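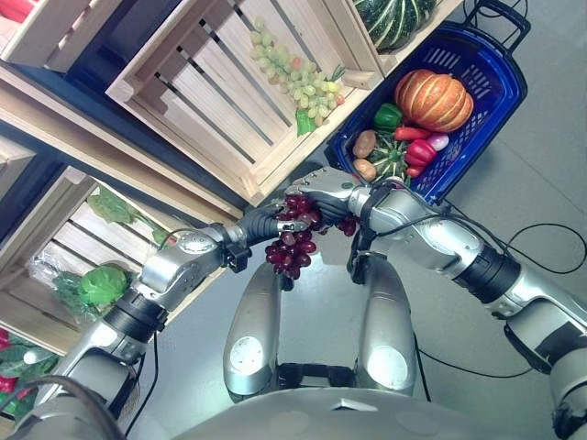
*Red grapes at the new produce corner in Parnura.*

The play market at the Parnura community hall has its fruit and vegetable corner at last, and it's a beauty! The corner opened in November after months of collecting, and it gives kids a place to fill a basket, change their minds and put everything back again. Slatted wooden crates hold the stock, tipped forward so that even the smallest shoppers can see what's in them.

Hanna Prokopenko, who picked out the pieces, spent weeks comparing grapes alone. "I wanted bunches that hang properly," she said. "If they just sit there like a lump, kids lose interest." The hall raised $1,642 for the corner, with the first $1,000 coming from a bake sale on Duvlow Street that sold out before noon. 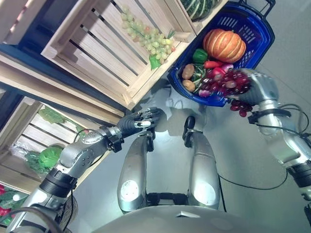
Shopping lists are the newest addition, and they're already a hit. Aldana Quezada drew 25 of them, all in pictures, so kids who can't read yet can shop too – and so can grandparents who left their glasses at home. Her soup list is the favorite, and most of it can be found in the blue basket: a carrot, potatoes and onions, with the orange pumpkin for anyone who likes their soup thick. The green grapes in the crate belong to her picnic list, which is a lot shorter.

The corner is open every morning until noon, and kids up to age 7 get in free. Facundo Palma is painting price signs next, starting with the cabbage.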